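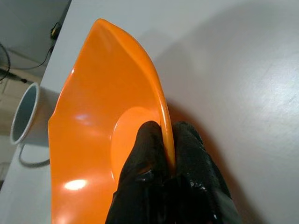

Wrist cam view, bowl held by the rim

Thin plastic bowls keep twisting in the gripper - pads or grip force?

benchrat_51
Arm is a home build, printed links, hobby servos on the small joints and a stepper at the base. The gripper is the Bronik two-finger kit with the black rubbery tips. I'm trying to get it to pick dishes off a table and put them in a rack. Cups are fine. Bowls are not. It grabs the rim with one finger inside and one outside, lifts, and the bowl swings around the pinch point until it hangs whichever way it wants. Then it misses the slot.

Grip current is capped at 305 mA. If I go higher the rim bends and it lets go on the next move. Bowls are cheap ones from the kitchen, the arm is on the garage bench. Before I buy anything, is this a pad problem or am I squeezing wrong?

luder_owner
Pads. You have rounded tips on a curled rim, so you have a tiny contact patch and nothing to stop rotation. I swapped mine for flat silicone on the Luder gripper and most of the twist went away. Cut strips from a baking mat and glue them on.

kilnshelf
Disagree with the above. Flat pads on a curved lip touch in even fewer places unless the silicone is really soft. I'd leave the fingers alone and change where you grab. Pick the point on the rim so the weight hangs straight below the fingers when you lift. It's going to rotate there anyway, so let it, and plan the placement from that pose.

benchrat_51
The rack wants them on edge, so hanging could work. What I don't have is a way to know the angle after the lift. The camera is on the wrist and once the bowl is up it covers a good part of the view.

kilnshelf
You can see the base disc from the wrist in your picture. Fit an ellipse to that and you get a usable tilt. The glare on the inside wall will confuse a plain color threshold, so work off edges or put a diffuser on your lamp.

mod_orchard
We have the same kit at the Fukomthorpe shared shop. Two things that helped: slow the lift down (ours takes 1750 ms for the first few centimeters) and wipe the tips with alcohol every session. Rubber picks up a film and then it slides on glossy plastic no matter what the current is.

luder_owner
Ellipse fitting is a lot of code to avoid gluing on two strips of silicone. Just saying.

kilnshelf
It's 30 lines. And he needs the angle whatever pads are on there.

benchrat_51
Tried some of this tonight. Wiped the tips and slowed the lift, still twists but slower, and it stops at more or less the same angle each time. Baking mat strips are cut, not glued yet. Also moved the bowl's place in the sequence so it goes after the cup.

mod_orchard
If it stops at the same angle you may not need the vision part. Hard-code an offset and see how far it gets you.

kilnshelf
Works until he buys different bowls.

benchrat_51
Going with the offset for now, strips on this weekend. Will post the numbers.

Filed under: Home Builds > Arms and Grippers

Related threads
Van Leeuwen base bearing, play after a month of use
Bronik kit: which servo horn fits?
Cable routing past the elbow joint
Moving the wrist camera back, worth it?

Contact the moderators | Copyright belongs to the individual posters | Back to top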